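Préparer une archive audio de vétéran avec Rovel : la mise en route

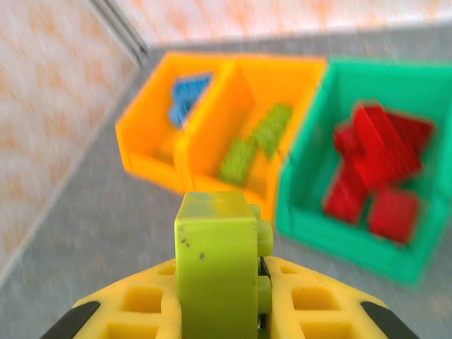 Brique vert citron, bacs en plastique à l'arrière-plan.

Je me suis mise à Rovel au mois d'août, quand notre petite radio associative a hérité des bandes de Lestatska : 54 entretiens avec d'anciens soldats, leurs veuves, un aumônier, des gens du village. J'ai tâtonné un bon moment, alors voici ma façon de faire (elle vaut pour la version de bureau, je n'ai jamais touché à l'autre !).

1. Branchez le lecteur de cassettes sur le boîtier Wiltanik avant de lancer Rovel. Dans l'autre ordre, le logiciel reste sur le micro de l'ordinateur et vous enregistrez votre propre cuisine, j'ai donné.

2. Dans Fichier, choisissez Nouveau fonds et tapez le nom du régiment ou de la commune. Moi j'écris toujours la commune en premier, c'est plus simple à retrouver.

3. Réglez le niveau d'entrée à 40 et écoutez une minute au casque. Si la voix sature, descendez de 5 et recommencez.

4. Lancez la numérisation, face A puis face B. Une face, un fichier !

5. Remplissez la fiche du témoin : nom, unité, lieu de l'entretien, langue parlée. Pour une date incertaine, cochez « estimée » et laissez le jour vide.

6. Enregistrez, puis faites 2 copies, dont une sur un disque que vous rangez ailleurs.

Attention : ne rembobinez jamais une bande qui colle ou qui grince. Sortez-la, mettez-la de côté et passez à la suivante, même si c'est rageant (et ça l'est).

Remarque : le filtre Bratu enlève très bien le souffle, mais il mange aussi les fins de phrases des voix fatiguées. Je le garde pour les extraits qui passent à l'antenne et je ne l'applique jamais au fichier d'origine.

Pour les autorisations de diffusion des familles, voyez la section suivante, avec le modèle de lettre à imprimer.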